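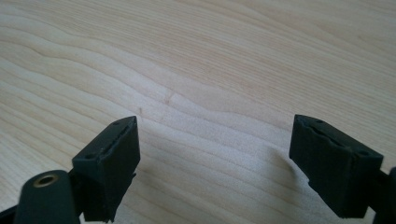 Fingers open, nothing in them yet.

Notes from the Robot Club

Hi everyone, it's my turn to write the club page again, so you get the long version. (The short version is that we're still recording, we could use more hands, and there's an open evening on 14th December in the Cheng Room, come by any time after supper.)

If you stopped by our table at the fall fair you'll remember Sona, our robot arm, mostly for dropping things. We spent last year trying to write out every move for her by hand: go to this spot, close, lift, go to that spot, open. It was fine as long as the object sat exactly where we'd put it when we wrote the program. Somebody would lean on the table, the eraser would slide over by the width of a finger, and Sona would pick up a very confident handful of air. We took that to the regional meet at Fuvton and came home with a nice certificate for our poster.

So this year we're doing it the other way around. We do the job ourselves, holding a pair of grippers in our own hands, and record it over and over, and then Sona learns from the recordings. I was skeptical when Yaroslav Hrynyshyn pitched it at the first meeting, partly because he'd drawn it on the back of a pizza menu and partly because it sounded like a huge amount of sitting at a table. I was right about the sitting! But I've come around on everything else. You get to feel what the robot has to deal with. You can't feel the zipper. You can't nudge something with your pinky. You have two stiff fingers on each side and you have to make do, and after half an hour of it you look at your own hands with a lot more respect.

The count as of this week is 1586 recordings, of which 596 came from just the last stretch after midterms, when we finally had a decent sign-up sheet and people who turned up for their slots. There are 12 of us in the club now. A few are only in it for the coding side and that's fine, the coding side needs them, but everyone takes a turn at the table, me included, and I am still the slowest in the group by a good margin.

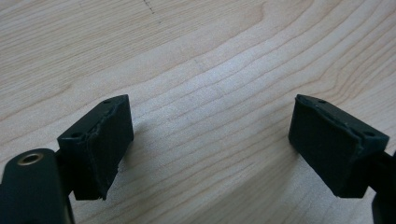 The grip pads, with their edges getting ragged.

Now for the complaining part. The pads! Each finger has a grippy layer on the front, and every one of them is coming up rough along the edge. I glued the last set, so I suppose I should take that up with myself. I'd cleaned the blocks, I'd clamped them overnight, I was very proud. We've argued about whether to redo them now or wait. Yaroslav says wait, and his thinking is that if we change the pads halfway through, the first half of our recordings show one kind of finger and the second half show another, and then Sona has to make sense of both. I say a loose pad grabs differently every single time you close it, so we already have that problem. We took it to a vote and I lost, so the old pads stay on until we finish this batch. If you know a glue that holds a soft pad onto a smooth block and doesn't smell like a nail salon, please write to me. I mean it. I've tried three.

Other things we've learned the slow way:

Don't talk with your hands while you're holding the grippers. Two of us did it in one afternoon and those recordings are now kept in a folder called Opera.

Wires go over the wrist before you start. If you stop to flip one out of the way in the middle, the whole take is a do-over.

The open part of a pencil case is harder than the closed part. Everybody assumes the zipper will be the trouble, and sure, it's annoying, but try getting something flat into a soft-sided case with the rim leaning in on you. Hold the rim with your left gripper, come in with your right, tip it, let go. I can do it in my sleep by now and I believe I have.

Bring your own snack, and leave the one on the table alone. Foil wrappers get creased a little more every time they're squeezed, and we like to use the same one for a whole set. Someone (I'm not naming names, you know who you are) ate ours between takes and we had to start the set over with a fresh packet.
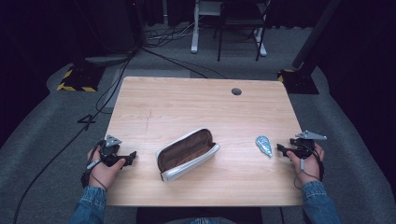

We've kept the jobs small on purpose. A case and one thing to go with it, on a bare table, over and over, with the case turned a different way each time. I know it doesn't sound like much next to the teams whose robots fold shirts and whatnot, but we have one table and a shared room, and I would much prefer that Sona do one dull thing properly. The first time we let her try it with the new training she reached in, closed on the wrapper, lifted it, and set it down next to the case with great care. Next to it! We cheered so loudly that the choir people came over to see what had happened. We haven't had it land inside on its own yet, at least not twice in a row, and twice in a row is what we agreed counts.

After the break we'll move on to jobs that need both sides working together, one holding while the other does something. That's where I expect my lack of talent to really shine. The plan is to be ready for Fuvton again in March, and this time we'd like to go in with a robot and not just a poster, although the poster was very good and I will be making another one.

A couple of thank-yous. Datley Hardware let us have a box of odd screws for nothing, and they've saved us more than once already. And thank you to whoever keeps leaving the heat on in the Cheng Room. Please continue.

For the open evening: you can have a go with the grippers yourself, kids too as long as their hands fit around the handles. Wear sleeves you can push up or button down, floppy cuffs get into everything. If you'd like to sign up for regular recording slots in the new year, the sheet will be by the door, with a pen that I will be attaching with string after what happened to the last one. Slots run an hour with a break in the middle. You don't have to know anything about robots. I didn't, and they gave me the glue.

And if you have an old pencil case in a drawer, any shape, zipper still working, bring it along. We're getting very tired of ours.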